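Tandeo Rooms: simulated navigation examples, door and small-room subset

Version notes last edited 24/07/2022. Maintainer: Fulgencio Nava, Merkmont.

What this is

Tandeo Rooms is a set of rendered walkthrough episodes for training a policy that moves through indoor spaces from a single color view. This subset covers small rooms entered through a glazed door. It holds 870 episodes across 11 floor plans. All of it comes from our simulator, Clora. There is no real-world footage in this release.

Furniture is placed by a sampler that draws from one shared pool of objects, so a room can end up with things that would not normally go together. We left these layouts in. The policy should learn free space and door position, and we did not want it to lean on room type.
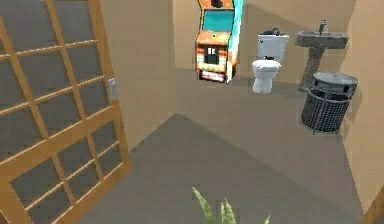

Small room past an open glass door, with arcade cabinet, toilet, sink and trash can.

How the episodes were made

An operator drives the agent with a gamepad from a random start pose to a goal pose. Each floor plan was driven by five operators. Doors are fixed for the whole episode, either open or closed, and the state is written to the episode header. Collisions do not end an episode. They are logged per step, and you can filter on them.

What each episode contains

episode.json — floor plan, start and goal pose, door state, operator number
steps.csv — one row per step: time, pose, action, collision flag
rgb/ — color views, one per step
depth/ — depth from the same viewpoint, in meters

Poses are in the floor plan's own coordinates, with the origin at the first corner listed in the plan file. Actions are forward speed and turn rate. Both are recorded after clipping, so the raw stick values cannot be recovered.

Views that contain little

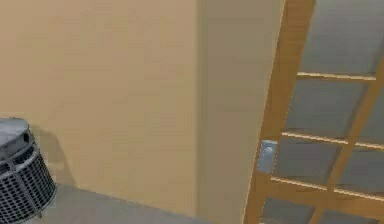 We kept steps where the agent is close to a wall or turned away from the goal. Earlier internal builds dropped them, and policies trained on those builds had trouble recovering from a bad turn. In a view like this one, most of the left half is plain beige wall, and the useful cues are the floor line, the corner and the wooden door frame on the right. The mesh wastebasket is only partly in view, so do not rely on an object detector to pick out such steps. Use the pose and the depth.

Glass

Depth on glass panes is the distance to the pane, and color is rendered with the glass as a gray translucent surface. The two will not match what a real depth sensor returns. If you plan to transfer to hardware, mask the panes or add your own noise. The Espinoza floor plans have the most glass and are a good place to test this.

Splits

Training and validation share floor plans. Test uses five of its own that do not appear in the other two. Please do not tune on them.

Known problems

— Walls have no texture, and visual odometry drifts badly on them.
— Plant leaves have no collision shape. The agent can pass through them and the flag stays at zero.
— Operator number is missing from the header in a few early episodes. It reads as -1.

A fix for the plant collision shapes is planned for August. Episode numbers will stay the same. Report errors to the maintainer with the episode number and step.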